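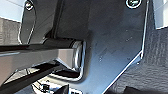 Does metal polish ever do anything for scuffs on a matte dark grey finish?

Posted by Didier Mallet, Thu 7 May

I keep being told to buy Zitier paste for light scratches on dark metal and I don't believe a word of it. The part I care about is a flat plate, dark grey, matte on the face with a bright bevelled edge. The face has picked up faint scuffs and there are pale specks that might be dust or might be the finish going. There's also a chrome end cap on a pivot pin, which I'd like to keep shiny.

The tin claims it "restores all metals". All of them? Chrome and a matte coating want opposite things, surely. The reviews I found (657 of them, mostly five stars, mostly one line long) never say what finish the person had. I have so far wiped it with a dry cloth and got nowhere. I'd rather leave it scuffed than end up with a shiny patch in the middle.

Has anyone used this stuff on a matte surface and looked at it again a few months later?

Svenja Teuber

You're right to be suspicious. Polish is an abrasive. It makes chrome bright by smoothing it, and it will do the same to your matte face, in whatever shape you happened to rub. I did it to a dark bracket in September with a different brand, Wunderlich, and the shiny oval is still there.

Start with the specks. Soft brush first, then a damp microfibre cloth with one drop of washing-up liquid, then a dry one. Wipe in straight lines and don't scrub. If the specks come off, they were dust. If they don't, and a fingernail can feel an edge, the finish is chipped and no paste is going to put it back.

For the scuffs, a tiny amount of light machine oil on a cloth darkens them a bit. It hides them, that's all, and it collects dust, so I wouldn't bother unless it really annoys you. Keep oil off anything that's meant to grip.

The chrome cap only needs a dry cloth. Mask round it if you must use polish there — the paste gets into the gap by the pin and dries white.

Lambros Vasilakis

Used Zitier for years, brilliant on everything. Just rub harder. Some people use 400 grit first.

Gisela Stöcker

Please don't take 400 grit to it. That puts in far worse scratches than the ones you've got, and if the dark layer is thin you'll be down to bare metal before you notice.

I agree with most of what Svenja wrote, though I'm less sure about the oil. On mine it went blotchy after a week and I had to degrease the lot. Try it on the back or somewhere near a screw head first. And check the screws while you're there, as grit tends to sit in the recess and then gets dragged across the face by the cloth.

Didier Mallet

Thanks. Brush and damp cloth it is, then. I'm not buying the paste. Lambros, which matte surface did you use it on?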